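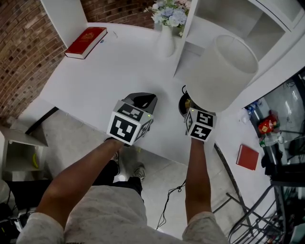
I have gone right off the big light. You know the one, the fitting in the middle of the ceiling that came with the place, that you flick on with your elbow when you've got shopping in both hands, and that makes every room in the house look as if someone is about to take your blood pressure. I grew up under it, I did my homework under it, and until last winter I'd have told you that people who fussed about lamps had too much time. Then I went eight days without a working ceiling light in the sitting room, and I've barely touched the switch since. All it took was a table lamp with a plain white fabric shade, the straight-sided cylinder sort like the one standing towards the right of that white table, with a round dark base you hardly notice. You can get them anywhere. There is nothing clever about them at all and I think every room should have one before it has a telly.

The eight days came about in a dull way. Something went in the wiring, the electrician could only come the following week, and the flat I rent in Hasiment has a sitting room that gets the sun until lunchtime and then gives up. I brought the lamp through from the bedroom and put it on the low bookcase, grumbling. By the third evening I'd noticed I was reading again. Proper reading, a book, forty pages at a go! The room had got smaller, in a nice way. The corner with the ironing board in it had more or less ceased to exist.

My view, and I'll happily argue it with anyone, is that we light our homes as if we were always looking for something we'd dropped. Builders put one fitting in the middle of the ceiling and a switch by the door, and that settles how the room feels for the next fifty years. Sockets go wherever the sockets go (in my case behind the sofa, all of them, as though I might want to hoover from a lying position). If you want light where you sit, that's your lookout, and off you go with an extension lead.

People tell me it's snobbery. A friend says that preferring lamps is the sort of thing you pick up from magazines, along with cushions you can't lean on. I do see what she means. There's a shop called Dastemov near the station here that sells a lamp for more than I paid for my first car, and it looks like a bent paperclip. But mine came from a charity shop and cost seven pounds, shade included, and the shade only needed a going over with a sticky roller. My gran, who never bought a magazine in her life, had a lamp at each end of the settee and thought the ceiling light was for when the doctor came.

Then there's the bulb. I got this wrong for ages. I bought whatever was nearest the till, and what was nearest the till was usually a fierce bluish thing that turned my dinner grey. Get the warm ones. The ones I have now are Torinix, and I picked them only because the box said "warm" in large letters, so please don't write in asking about lumens. I don't know about lumens. I know that my old bulb claimed to be as good as 100 watts and that sitting next to it was like being questioned.

I'll give the other side its due. Kitchens want the big light. I wouldn't chop an onion by the glow of a fabric shade and I don't think you should either. My dad, whose eyes aren't what they were, can't find the right tablets in a dim room and gets cross with me when he visits and I've gone all atmospheric. If you're sewing, or hunting for the end of the sticky tape, put the thing on, do the job, and switch it off again after. It's a tool. What I object to is leaving it blazing from teatime to bedtime because that's the switch your hand found first.

And I can't pretend it saves much money. I tried to work it out one evening, got an answer of 1,729 something, couldn't remember what the something was, and stopped. Pence, possibly. Over a number of years.

What I'd really like is for whoever builds the next lot of flats, and there's a great heap of them going up on the Montoya estate as I type, to put a few sockets at table height and wire them to the switch by the door. Hotels manage it. You walk in, press one thing, and two lamps come on by the bed, and you think, oh, this is nice, and you put it down to being on holiday. You could have that on a wet evening with the bins to do. I can't believe it costs much more than doing it the present way, and I've asked two electricians, one of whom agreed with me and one of whom wanted to talk about his van.

Until then I've got my extension lead, taped down along the skirting board, and my seven pound lamp. The electrician did come, by the way. The ceiling light works beautifully.

Last updated: 7 Jul 2020

Comments

teapot_and_toast: Agree with every word. My husband puts the big light on when he comes in and I actually hiss.

Northfacing: Fine if you've got good eyesight. I'm 71 and I like to see what I'm eating, thank you.

mrs_b_upstairs: You can get a plug that goes in the socket behind the sofa and has a little remote. Changed my life. Mine has been down the side of the chair since July, mind.

Northfacing: It's only just July.

mrs_b_upstairs: Last July.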